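Für unsere Werkstatt in Baltau suchen wir zum nächstmöglichen Zeitpunkt eine

## Technische Betreuung für Roboterzellen (m/w/d), 27 Stunden pro Woche

Silimus betreibt in Baltau 4 Tischzellen mit Roboterarmen. Die Zelle Clukico ist im Januar dazugekommen und läuft inzwischen fast jeden Tag. Damit das so bleibt, brauchen wir jemanden, der gern schraubt, gern misst und eine Kabelführung auch mal zweimal verlegt, bis sie stimmt!

**Deine Aufgaben**

- Greifer und Handgelenke warten, Finger tauschen, Schrauben nachziehen
- Kameras und Halterungen ausrichten und nach jedem Umbau neu kalibrieren
- Kabel auf Scheuerstellen prüfen und ersetzen
- Störungen im Wartungsbuch festhalten, so dass die nächste Schicht etwas damit anfangen kann

Am Handgelenk geht es eng zu: Motorgehäuse, kleine Sechskantschrauben, daneben die Kamera an ihrem Halter. Wer hier arbeitet, braucht ruhige Hände und gutes Licht - beides lässt sich bei uns üben.

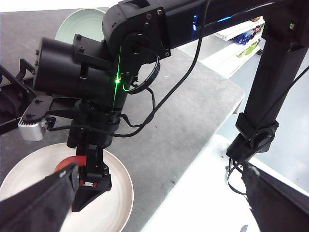

*Handgelenk und Greifer am Teller, mit grüner Laserlinie auf dem Gehäuse*

**Das bringst du mit**

Eine Ausbildung in Mechatronik, Elektronik oder Feinmechanik, gern auch als Quereinstieg mit Bastelerfahrung. Du liest Schaltpläne und scheust dich nicht vor einer Kommandozeile. Deutsch im Alltag, Englisch für die Handbücher.

**Das bekommst du**

Eine gründliche Einarbeitung über 60 Tage, feste Arbeitszeiten ohne Nachtschicht und einen eigenen Werkzeugwagen, den du selbst bestücken darfst. Ersatzteile bestellst du direkt bei unserem Lieferanten Arabzadeh - ohne langes Formular. Wir freuen uns riesig auf Verstärkung!

Bewerbungen mit der Kennziffer 41 bitte bis 25. März 2022 an Silimus, Werkstatt Baltau. Ein Lebenslauf und ein paar Zeilen über deine letzte Reparatur genügen.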